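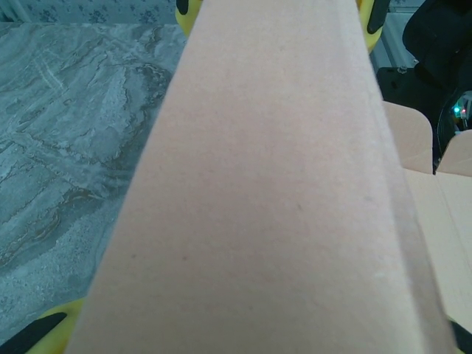

2021-04-07
Posted by Graça Abreu
6 min read

Carton flap cell: grip drifting after pad change

gabreu
The cell is a single arm on a bench, opening and holding flaps on plain cardboard boxes. Gripper is the Gestedeck parallel unit with yellow fingers and black rubber pads, camera at the wrist. Controller runs Rajan, old branch.

I changed the pads at 2564 cycles, which was early, but one had started to lift at the corner. Since the change the flap creeps in the jaws during the lift. The creep is always toward the fingertips and it gets worse over a shift. If I stop the cell, home it and restart, the first few boxes are fine.

Done so far: re-zeroed the jaw opening, checked the finger screws, confirmed the air line is not involved (electric gripper). Force setting is the same as before the change. Same board stock as before. What would you check next?

torque_wrench_ok
Are the new pads from the same supplier? Madard sells two hardnesses under nearly the same part number. The harder one is meant for plastic totes and it slides on board.

gabreu
Same supplier, same bag as the last change. I pressed a thumbnail into old and new and could not tell them apart. Not a durometer, I know.

elango_a
The pads are probably dirty. Uncoated board sheds fiber and the fiber packs into the surface of the rubber. New pads come with mold release on them, and the release holds the dust. Wipe with isopropyl on a lint-free cloth, wait until it has flashed off, run a batch, look at the pads again. If they have a gray film you have your answer.

Do not use brake cleaner. I have seen it swell rubber pads enough to push them off the finger.

torque_wrench_ok
Dust doesn't explain why a restart fixes it. A restart doesn't clean anything.

elango_a
A restart means the cell stood still and somebody had their hands in it. Graça, did you touch the pads while it was stopped?

gabreu
Sometimes. I did not write it down. I would say on most of the stops I at least looked at them and probably ran a finger over the face.

lowbay_jim
I'm with torque on this one. Sounds thermal to me. The force on that gripper is inferred from motor current, and the friction in the screw changes as it warms up. Same current, different force at the pad. Homing on Rajan re-runs the friction estimate, so the first boxes after a restart get a correct value. Which version are you on? The later branch refreshes the estimate every 1000 cycles without homing. The old one never does unless you ask.

elango_a
If friction in the screw drops with heat, then the same current gives more force at the pad, and you would get crushed flaps. She has the opposite.

lowbay_jim
Depends which way the estimate is wrong when it's taken. If it was taken hot and the screw then cools during a pause, you lose force. But fair, I assumed a cold start. Graça, does it creep sooner after a long pause?

gabreu
No. Pauses make no difference that I can see. It follows boxes run, not time.

elango_a
Then it is dust.

kp_fixtures
One more thing to rule out before you close this. After a pad change the pad thickness is never quite the same, so the tool center point moves. If the offset was not re-taught, the jaws close off center and one pad does the work while the other drags. I would expect the creep to go in one direction, and that is what you describe. Our procedure:

1. Cell in manual, speed limited, arm parked clear of the box.
2. Close the jaws on a gauge block, read both sides against the camera mark.
3. If the two sides differ, shim the thin pad or re-teach. Don't split the difference in software.
4. Save the offset under a new name and keep the old one.
5. Run flat board before you run a real flap. A flap has a fold on one side and it will hide a small error.

torque_wrench_ok
Point 3 I don't agree with. Shims work loose. A software offset is fine at this payload, it's cardboard.

kp_fixtures
It's fine until the next person changes the pads and applies your offset on top of theirs.

gabreu
Did both, in separate runs so the results don't mix.

Run A, alcohol wipe only, nothing else changed: creep came back but much later, after about 3000 boxes. Gray film on both pads, heavier toward the tip.

Run B, wipe plus gauge block: the sides differed by 2 mm, more than I expected. One pad was not seated against the shoulder of the finger. Reseated it, re-taught, saved as a new offset. No creep so far. I have not yet run as far as Run A went.

elango_a
Film heavier at the tip fits a pad standing proud at that end. So it was both.

lowbay_jim
Fine. I'd still update Rajan.

gabreu
Not before October. The vision side is Lirimton and their driver is tied to this branch.

kp_fixtures
Was it adhesive or the unseated pad that lifted the first time? If the shoulder has old glue on it the next pad will sit wrong as well.

gabreu
There was glue. I scraped it with a plastic blade and wiped it down before reseating. I've added a wipe at the start of each shift to the sheet, and a check of the shoulder at every pad change. Will post the count when Run B gets past Run A – or if it doesn't.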